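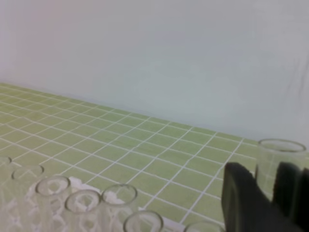 4. Evaluation of the Flalter Bench Kit

4.1 Kit and installation

The Flalter bench kit is sold by Ditora as a ready-to-run package for small wet laboratories. The version under review consists of a tabletop arm, a two-finger parallel gripper with black finger covers, a small camera fixed at the wrist, a controller and a one-year software license. The vendor delivers the kit with a library of routines for common vessels. We used the August software release throughout and did not install later patches, so that all sessions would run on the same grasp planner.

Installation followed the printed guide. The arm was bolted to the bench, and the wrist camera was calibrated against the supplied target in 20 poses. The guide recommends repeating this procedure after any change of fingers. We changed the fingers once, before the main sessions, and recalibrated at that point.

4.2 Workspace

Transparent vessels were chosen because the product sheet lists them as supported without markers or coatings. Figure 3 gives the wrist camera's view with the gripper close to the beaker. The work surface is a light yellow-green mat with a white grid, set against a pale wall. Clear tubes stand upright in a white rack to the left, and the beaker is farther back on the right. Between the rack and the gripper the mat was left clear as a travel corridor, which the planner requires for any approach made at low height.

The grid is not used by the Flalter software. It was kept for manual placement of the vessels between trials and for checking drift in the reported beaker position. No fiducial tags were attached to any vessel. Room lighting was diffuse and was left at one setting for all sessions. The performance of the kit under direct lamps or near a window was not tested, and the results should not be carried over to those conditions.

Figure 3. Wrist camera view of the workspace, with tubes in a white rack (left), a clear glass beaker (right) and the gripper fingers in the foreground.

4.3 Procedure

We ran 192 trials in 4 blocks. Each trial began from a fixed home pose. The operator placed the beaker by hand, started the vendor's "locate and lift" routine and took no further part until the arm either returned to its home pose or reported a fault. A trial was scored as a success if the beaker was raised clear of the mat, held for the full dwell time and set down upright. Contact with the rack at any stage was scored as a failure, whether or not the lift was completed.

The blocks differed in two settings: the number of views collected before the grasp (single or multiple) and the closing force (default or reduced). Order was shuffled within each block. The beaker was empty in every trial. Filled vessels are covered by a separate routine in the Ditora catalog, under a different license, and were outside the scope of this review.

4.4 Observations

The multiple-view setting was the more reliable of the two at both force levels. With a single view, the most common fault was an error in depth. The rim of the beaker was found correctly in the image, but the position reported along the viewing axis was too far from the camera, and the fingers closed early. We attribute this to the background seen through the glass wall. The grid lines remain visible through the vessel and give the depth estimator strong features that belong to the mat behind it.

Reduced force had little effect on location errors, as expected, but it changed how they ended. At default force an off-center grasp usually pulled the beaker into line with the fingers. At reduced force the same grasp more often ended in slip during the lift. Users who handle thin-walled glass may still prefer the lower setting – the fault handler stops the arm promptly when slip is detected.

A second limit concerns the view during the final approach. The fingers take up the lower right corner of the wrist image and hide the lower part of the beaker, so the routine cannot correct its estimate from the base of the vessel at close range. The Hendriks gripper adapter, sold as an option for the same arm, moves the camera outward by 40 mm. We did not have this part and cannot say whether the gain in view would offset the added bulk near a rack.

For comparison, the Vorkov package reviewed in Section 3 avoids the problem by using a fixed overhead camera, at the cost of a larger footprint and a longer setup.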